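Last changed in July. If your question is missing, please write to Rhona Cruickshank at the front desk, or call extension 3122 from the hallway telephone.

# Voleo Guest House, Vemville: Questions Our Guests Ask

## At what time can I arrive?

The rooms are ready from 4 in the afternoon. If you come earlier, you are welcome to leave your bags with us and sit in the garden. For an arrival after 10 in the evening, please tell us one day before, so that the side door stays open for you. The front door is locked at this hour and the bell rings in the room of Pascal Ostermann, who gets up early to bake the bread.

## How do I come to you from Momville?

The regional bus stops at the church. From the church you go down the hill, pass the pharmacy and take the second street on the left. It is around 12 minutes on foot, and a little more with a heavy suitcase. Drivers can park in the yard behind the house. The gate is narrow, so a camper van must stay on the street.

## Are there quiet hours?

Yes, from 10 in the evening until breakfast. The house is old and the walls between the rooms are thin.
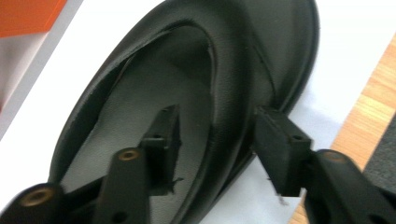 Television and music are allowed also in the quiet hours, but only with headphones. The televisions have a normal headphone socket on the left side. We do not lend headphones, please bring your own. Guests often ask which kind is good for a long evening, and my opinion is that the small ones inside the ear become tiring. I prefer big ones with an oval cushion, like the black one in the photo with the gray fabric in the middle, and I can wear such a pair for a whole movie. Telephone calls late in the evening should please be made downstairs in the reading room, with the door closed.

## Must I take off my shoes?

Outdoor shoes stay in the shelf by the entrance. The stairs and the upper floor have wood from the time of the first owners, and small stones from the yard make scratches in it. You may walk in socks, slippers or clean sandals. A closed slip-on is the best choice in winter, when the floor is cold. Children may go barefoot if the parents agree.

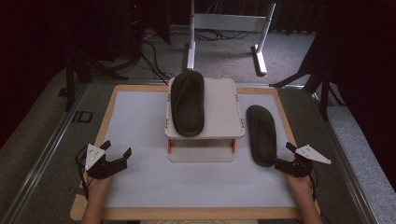 ## What is included for breakfast?

Bread, butter, two kinds of jam, cheese, eggs, fruit from the season, coffee and tea. Breakfast is served in the kitchen. When you leave very early, we prepare a bag for you and put it in the refrigerator with your room name on it. We need to know this on the evening before. Gluten-free bread we must order from the shop in Drummond, please tell us when you book.

Oat milk is always in the house.

## Can I use the kitchen for cooking?

After 12 noon, yes. Please wash your pots directly and do not leave them for the morning. The left oven is for the house bread and it is not for guests. Frying of fish is only possible on the outside stove, under the roof of the terrace.

## How does the bathroom work?

The two rooms facing the garden have their own bathroom. The other rooms share one on the upper floor. Towels are on the chair in your room, and you find more in the cupboard next to the linen. The hot water comes slowly, so let it run for a moment before you go in. For the shared shower we recommend some sandals that you can step into easily. 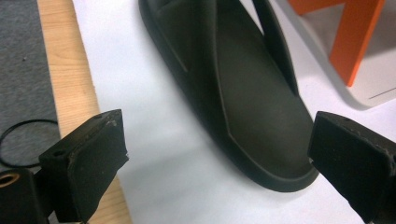
*Dark slide sandal for indoor use.*

Please hang the wet bath mat over the tub after your shower. The window can stay open, also when it rains.

## Do you have internet?

We have, and it costs nothing. The signal is good in the reading room and in the kitchen, and rather weak in the room under the roof. The password is written on the card with your key. If you must work with video calls, please ask for a room on the garden side.

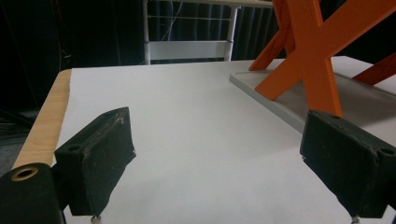
## May I bring my dog?

One dog per room, if it is friendly with cats. Our cat lives on the ground floor and does not move away for anybody. The dog may not sleep in the bed, and it may not come into the kitchen during breakfast.

## How can I pay, and how can I cancel?

By card or in cash when you leave. You can cancel without cost until 4 days before arrival. After this we ask for the price of the first night. If you are sick, please call us anyway and we will look for a different date together.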